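Can a robot clean up after dinner yet?

I spent part of April trying to answer a question my brother-in-law asked me over the dishes, which was when he could buy something to do them for him. I said I'd look into it. I used to service packaging machines, so people in my family assume I know about robots, and I know a little. Most of the household work being done by robots right now is done in simulated rooms, on a computer, where a dropped plate costs nothing.
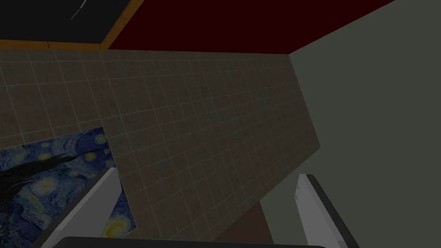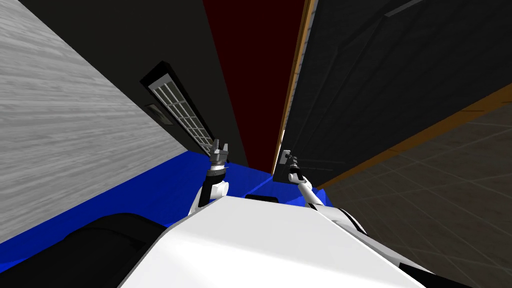
The group I've been following is a small one called Jotenar. They don't sell anything. They publish their practice runs and a plain table of results, including the bad ones, and that is why I trust them more than the companies with music behind their videos. Their latest table covers 3,693 attempts at ordinary kitchen and living room chores. Of those, 2,072 were counted as finished. So a bit over half.

That sounds better than I expected, until you read what counts as a chore. Opening a door is one. Moving a cup from one surface to another is one. My brother-in-law would call both of those things you do on the way to a chore. When several steps are strung together, the number drops fast. I wrote to Sivaprasad Mudaliar, who keeps the table, and he was good enough to answer. He said the long jobs fail at the joins. The robot opens the cabinet fine and picks up the bowl fine, but it finishes the first part standing in the wrong spot for the second.

I recognize that from the shop floor. At Giltley, where I worked for years, we had a two-arm machine that loaded trays. It had 24 positions and it hit every one of them all day long. Then one spring somebody changed the tray supplier, and the new trays had a slightly softer lip. The machine crushed them. Lionel Lightfoot and I spent most of a week on it, and in the end we put a person back on that station until the new grippers came in.

A house is worse than that. Nothing is bolted down, and every door in it is different. My own kitchen has one cabinet you have to lift a little before it will open, and a drawer that sticks in damp weather. I do both without thinking. I asked Mudaliar whether they practice on anything like a sticking drawer, and he said they vary the colors, the layouts and the lighting a great deal, but how stiff a thing feels is harder to get right in a simulation. He expects that part to be learned on real furniture, slowly.

What can you buy today? Vacuums, obviously. Ours is fine on the hard floors and gets stuck on the fringe of the hall rug. Lawn mowers, if your yard is simple. There is a folding machine from Droturach that I saw at a trade show, and it folds shirts well if you clip each one in by hand first. By the time I had clipped one in I could have folded it - I timed this, and it was close, but I won.

On the factory side I'd say the picture is a good deal brighter. Picking one kind of part out of a bin works. Loading a machine works. Wiping down a work surface works if the surface is flat and stays where it is. A friend at Tokgöz tells me they run two arms overnight with one person checking in, and the morning shift mostly finds the racks full.

My answer to my brother-in-law was to get a better dishwasher. Loading one is the piece I'd watch for, and Jotenar says it will be in the next table as a full job, start to finish, with dirty plates of mixed sizes. I'll post the numbers when they come out. If anyone reading this works with arms on a real kitchen line, I'd like to hear what you've had to give back to people, and how long it took you to decide.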